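BOTHA-SELURA Surname List

Previous by date | Next by date | Thread index | Search | List home

Print this message
E-mail this message

Subject: Re: Botha line in Endham, spelling before the move
Date: March 23, 2021

Last December a list member wrote:

> I have been stuck on my Botha family for years. They turn up in
> Endham with two sons and no trace of them before that. The parish
> register has the name as Botha, Bothe and once as Bother. I was told
> as a child that the name comes from "booth" and that the family kept
> a market stall. Has anyone found them anywhere else under another
> spelling? I have the Endham baptisms but not the burials. I can do
> look-ups in exchange.

I have had time to go through my notes on this and can answer part of it.

First, the spelling. I would not read much into the three forms in the Endham register. I went through the baptisms page by page and the changes line up with changes of clerk. One clerk wrote a final "e" on nearly everything, including names that never had one before or after. The single Bother is in a different hand again and the ink has run, so I would treat it as Bothe with a blot until someone has looked at the bishop's copy.
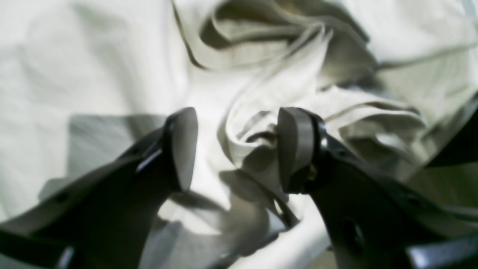 The harder question is whether your Endham family is the same as the one in Ernance. I think it is, but I can't prove it. The Ernance rent book lists a Bothe holding on the north side of the mill lane for several years, and then the entry stops with the arrears crossed through. The Endham entries start 2 years later. The first names of the sons match. Both names were very common, so that is weak evidence by itself, but the wife's first name is an odd one and it matches as well.

Distance is no objection. Ernance to Endham is a day's walk, and plenty of other families in the register made the same move when the mill changed hands. 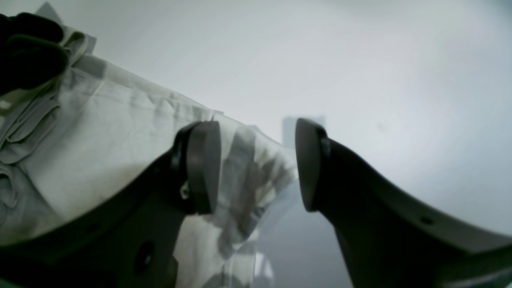
The two gripper fingers, open.

As for the market stall, I would be careful. The story gets attached to almost every family with a name that sounds like "booth." The word could mean any kind of rough shelter, including a herdsman's hut, and there were small places named for such huts all over the upland parishes. A name taken from one of those places would have nothing to do with selling. It is also possible that your line has the Dutch or Cape name and that it was fitted to local spelling by the clerk. I have seen no sign of that in the papers, but the final "a" in the earliest Endham entry bothers me. The clerk who wrote it did not usually end names that way.

If anyone in your branch has done a DNA test, that would settle the Cape question much faster than paper will.

The Selura transcripts need a warning. Selura is the typed index that most of us used before the films were scanned, and it has 417 entries under B for Endham. I checked 290 of them against the films. Most are fine. The trouble is that the typist merged Bothe, Booth and Both under one heading and did not mark which was which, so a search there will give you people who do not belong to you. The page numbers also go wrong after the gap in the second volume. Add one to each and you will find the entry.
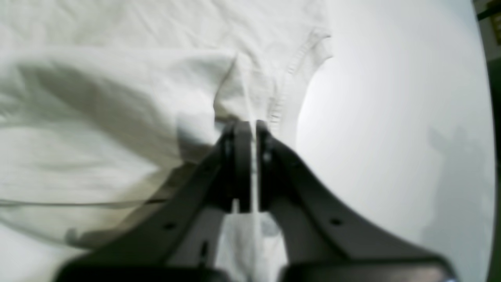 Gripper holding a fold of the white cloth.

On burials, I have the Endham book up to the point where the new churchyard opens. There are Botha or Bothe burials in it, including what looks like the father, entered as "Bothe, late of Ern." with the rest of the word lost in the binding – this is the best link I have to Ernance, and I would like a second opinion on the reading. I can send the scan off list. It is a large file and the list server strips attachments.

What I still need, in case anyone is near the record office or has these at home:

1. The bishop's copies for Endham, for the years with the Bother entry. The film is too dark to use.

2. Any will or inventory from Ernance under Bothe, Both or Booth. The printed calendar stops short of the years we want. 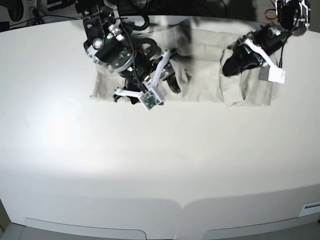

3. The apprentice lists for the mill. They were with the estate papers and may not have been cataloged yet.

4. A photo of the north wall stones in the old churchyard. Mine came out blurred.

I don't need the Endham marriages. I have those complete and will look up any name on request – please give a year or a short range, as the book is not in order.

My full notes on the surname run to a little over 1000 lines of plain text. I'll post the Ernance part to the list files once I have fixed the page numbers. Please don't copy it into online trees as proven. The link between the two parishes is still a guess, and I have already found it stated as fact in one tree with no source given.

Reply to list | Reply to sender | Next in thread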